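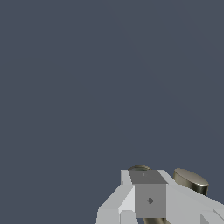 Computer rendering in pale grey on a slate-blue ground.

About us

Nerkstead Water Laboratory tests bore, tank and surface water for farms, rural households, small councils and drilling contractors. The laboratory and sample reception are at Flostville. A second reception point operates at Joststead, 70 kilometres to the north, and samples lodged there travel to Flostville by refrigerated vehicle on the afternoon of lodgement.

We analyse water and report what is in it. We do not sell pumps, filters, softeners or dosing equipment, and we take no commission from firms that do. Where a result calls for treatment, the report states the parameter, the measured value and the guideline value for the nominated use. Selection of equipment is left to the client and their installer.

Background

The business began as the water section of Ní Chonaill, an agricultural testing firm that also handled soil, plant tissue and stock feed. Water work was done on shared instruments, and in dry years the queue for cations ran behind the soil program. The water section was separated into its own company, moved to the present building and fitted with dedicated instruments. Ní Chonaill continues to do soil and tissue work under its own name. Clients who send soil to us by mistake will have it forwarded at no charge, but the delay can affect nitrate results and we would prefer it went to the right address.

Records from before the separation were transferred with the water section. The archive covers 1,205 bores, many with repeat analyses, and is held by bore registration number where one exists. Older entries were filed by property name, and some of those have not been matched to a registered bore. If your property has changed hands or been subdivided, quote the former name as well as the current one when asking for past results. Past results are released to the current bore owner only, or to another party with the owner's written consent.

What we test

The standard bore suite consists of pH, electrical conductivity, total dissolved solids by calculation, total alkalinity, total hardness, calcium, magnesium, sodium, potassium, chloride, sulfate, nitrate, fluoride, iron and manganese. Sodium adsorption ratio and residual alkali are calculated for any sample marked for irrigation. The suite is suitable for stock, irrigation and general domestic assessment of a new or existing bore.

The metals suite adds arsenic, boron, cadmium, chromium, copper, lead, nickel, selenium, uranium and zinc, reported as total or dissolved. Dissolved metals must be filtered in the field through a 0.45 micrometre filter before the acid-preserved bottle is filled. Filtering on arrival is not equivalent. Iron in particular will come out of solution once the sample is exposed to air, and a sample filtered at the bench will read low.

The microbiological suite covers total coliforms, E. coli and heterotrophic plate count. It is recommended for any supply used for drinking, food preparation or dairy wash-down, including roof-fed tanks.

Single parameters can be ordered. Most drilling contractors order conductivity, pH, iron and chloride at completion, then leave the full suite to the landholder.

We do not test for pesticides, PFAS, radon or asbestos. These are subcontracted on request and the report identifies the subcontracted results line by line. Turnaround for subcontracted work is set by the other laboratory.

Methods and instruments

Major cations and most trace metals are determined by inductively coupled plasma techniques, optical emission for the former and mass spectrometry for the latter. Anions are run by ion chromatography. Alkalinity is by automated titration to fixed endpoints. Conductivity is measured with automatic temperature compensation and reported at 25 degrees Celsius in microsiemens per centimetre. Microbiological counts are by enzyme substrate or membrane filtration, depending on turbidity.

Every batch carries a method blank, a laboratory control sample, a duplicate and a matrix spike. Results outside control limits cause the batch to be repeated. If insufficient sample remains for a repeat, the result is reported with a qualifier and the reason given in the notes.

Ion balance is calculated on each full suite. A difference greater than five per cent triggers a check of the dilution records and a repeat of the anions. Very fresh water, such as tank water with conductivity below 100 microsiemens per centimetre, will often fail this criterion on arithmetic alone, and a wider limit applies.

Measurement uncertainty is available for each parameter and is printed on the report if requested at lodgement. Adding it later requires a reissue.

Workload and turnaround

In the last full reporting year the laboratory received 3,847 samples. Of the standard bore suites in that total, 94 per cent were reported within the published turnaround of seven working days. The remainder were mostly batches held for repeat analysis after an ion balance failure, together with a short period when the chromatograph was out of service awaiting a suppressor.

Published turnaround is counted from the working day after receipt at Flostville. Samples lodged at Joststead before the 1 pm cut-off are treated as received at Flostville the same day. Microbiological results are available in two working days for E. coli and total coliforms, and four for plate count. A positive E. coli result on a drinking supply is telephoned to the contact number on the form as soon as it is read, ahead of the written report.

Volumes are highest in April, when irrigators review bores at the end of the season. Clients with large programs at that time should give two weeks' notice so bottles can be made up.

Sample bottles and collection

Bottles are supplied free of charge from either reception point or by post. The standard kit contains one 500 millilitre plastic bottle for general chemistry, one 125 millilitre acid-preserved bottle for metals and, if ordered, one sterile 250 millilitre bottle containing sodium thiosulfate for microbiology. Do not rinse the acid-preserved or sterile bottles. The general chemistry bottle should be rinsed three times with the water being sampled and filled to the brim.

An equipped bore should be pumped until conductivity and temperature are steady, or until three casing volumes have been removed. Sample as near to the headworks as possible, ahead of any tank, filter or softener. An unequipped bore may be bailed, but the result should be regarded as indicative, and the form has a box to mark for this.

Keep samples on ice bricks and out of the sun. Do not freeze them. Microbiology samples must reach the bench within 24 hours of collection. Samples outside that limit are analysed only on the client's written instruction and are reported with a qualifier. The time of collection written on the form is the time used, so please write it when the bottle is filled.

Reports

Reports are issued by email as a PDF with a comma-separated data file attached. Printed copies are posted on request. Each result is shown beside the guideline value for the use nominated on the form: drinking, stock, irrigation or dairy. If no use is nominated, results are reported without comparison.

Stock guideline values differ by animal. A conductivity tolerable to adult dry sheep on green feed may be unsuitable for poultry or for dairy cattle in milk. Mark the class of stock on the form, including the most sensitive class if the trough is shared.

The report layout was revised in November 2023. Residual alkali was moved to the irrigation table, the detection limit was given its own column and values below detection are now shown with a less-than sign where they were formerly printed as "ND". Data files from before the change use the older column order. A conversion sheet is available for clients who maintain their own databases.

Retention and confidentiality

General chemistry samples are kept for four weeks after the report date and acid-preserved samples for three months. Microbiology samples are discarded once counts are complete. Requests for re-analysis should be made within these periods and will be charged at half the listed rate, with the fee waived if the original result is found to be in error.

Results belong to the client who lodged the sample. They are not passed to neighbours, agents, purchasers or equipment suppliers without consent. Where the law requires notification to a health or water authority, the client is informed at the same time.

Lodging samples

Flostville reception is open 8.30 am to 4.30 pm on working days. Joststead reception is open 9 am to 3 pm, with the 1 pm cut-off noted above for same-day transfer. The Joststead counter accepts sealed kits with a completed form and holds spare bottles. It cannot quote, take payment or discuss results. After-hours lodgement is available at Flostville through the refrigerated locker beside the side gate, for general chemistry and metals only.

Account applications, the current price list and the submission form are on the Forms page.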